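Ludus is a simulation package for shelf picking, sold by Stadimik to teams that want to test a parallel-linkage gripper before they own one. Version 7 shipped in March. We ran it on a single workstation with the stock cabinet scene, the stock grocery models and no custom code.
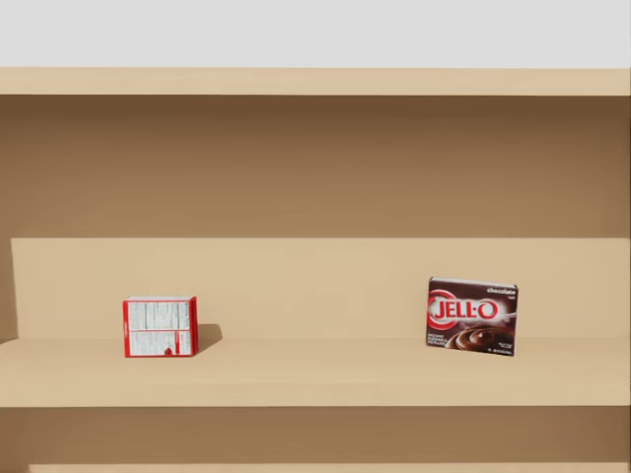
## Scene and assets

Box geometry is simple and the labels do most of the work. The Jell-O chocolate pudding carton keeps its logo legible from the front, but the smallest print on it does not resolve at default texture size. Stadimik sells a higher-resolution set separately. Shadows are soft and stable, and the recessed back panels go dark enough to trouble a weak detector.

Object placement is set by seed. The same seed gave us the same shelf on every restart.
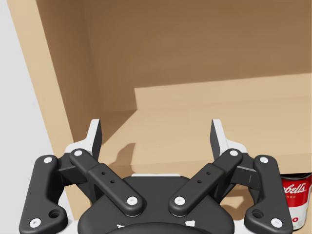 Reach planning is where the license fee goes. The planner treats each shelf lip as a hard obstacle and checks the outer links as well as the fingertips — a step that cheaper packages skip. Planning took 133 milliseconds on our machine for a typical approach. Kenza Erraji, who maintains the contact solver at Stadimik, told us that link checks can be turned off, and that she advises against it anywhere near a lower shelf.

The manual is thin on this point. Clearance values are listed in an appendix, in meters, with no diagram. 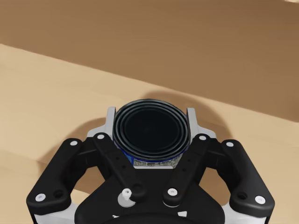 Contact on cylinders is handled with a patch model in place of single points. Pad stiffness and friction are exposed as plain numbers, and a grip can be replayed at any step size. We logged 13 solver warnings over some 1,997 grasps, all of them at the coarsest setting.

The base license covers one seat. Marchal handles sales in Europe, and support runs out of the Clukstead office on weekdays.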